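About us

Hello! I'm Rochelle Oyelaran, and I run Morkeo, a small brush and ink school on the first floor of the old Gajdoš building in Flusville. If you've walked past and wondered what goes on behind the green door next to the shoe repairer, it's us, and you're very welcome to come up.

I didn't set out to teach. I took an evening calligraphy class at 26 because the pottery one was full, and I was dreadful at it. My lines wobbled, my characters leaned over like wet fence posts, and I got ink on a coat I still own. But I kept going back. There's something about grinding the ink and then having to get the whole stroke down in one go that I found I looked forward to all week. My teacher, Florence MacPherson, let me use her spare room to practise in, and when she moved to Sonemton she gave me two boxes of paper and a list of her old students. Dale Kennedy was on the list. He's still here, and he teaches the beginners now (much more patiently than I do).

We're three teachers these days. Dale has the beginners, I take the regular script and running script groups, and Yvette Hiebert looks after seal carving, along with our children's sessions in the school holidays.

You don't need to own a thing to start. We lend brushes, paper, ink and a felt to everybody, and you can use ours for as long as you like. People do ask whether they should buy a set first and my answer is always no, please wait! Come and try a thick brush and a thin one, see what your hand likes, and then we'll have a chat about it.
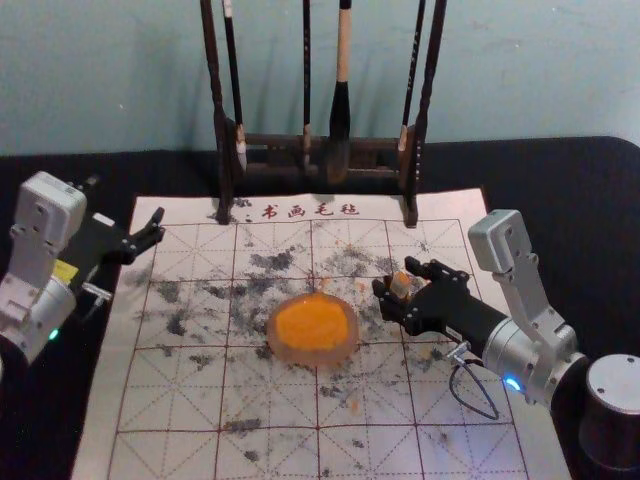

One of our practice felts, with brushes on the rack and the orange seal paste open.

New students sometimes worry about making a mess of the felt. Please don't – ours are covered in blotches and they work just as well. The red grid is there to help you place your strokes: the dashed lines show you the middle of each square and the diagonals, so you can see when a character is drifting off to one side. We use thin paper, and the grid shows through enough to follow. After a while you stop looking at it, and then Dale takes it away from you and gives you a plain one, which everyone hates for a fortnight.

The seal paste comes out at the end, once the writing has dried. Yvette will show you how to dab the seal on lightly a few times and then press it down flat. It does get everywhere, so an apron or an old jumper is a good idea. Most people carve their own seal in their second term, usually just one character from their name, and there's stone in the cupboard for anyone who'd like a go sooner.

Washing up is part of the class. Cool water, no soap, squeeze the hairs gently back to a point and hang the brush up with the tip down. I'm a bit fierce about this, I'm afraid. A good brush will last years if you look after it and about a month if you leave it standing in the pot.

We have a little show on the stairs every June, with something by every student who wants to put a piece up. Abelardo Ulloa does our mounting and framing, and he'll do yours at a fair price at any time of year, so just ask.

Beginners' groups start at 2 in the afternoon and there's tea at the break. Ring the bell marked Morkeo and give us a minute to get down the stairs.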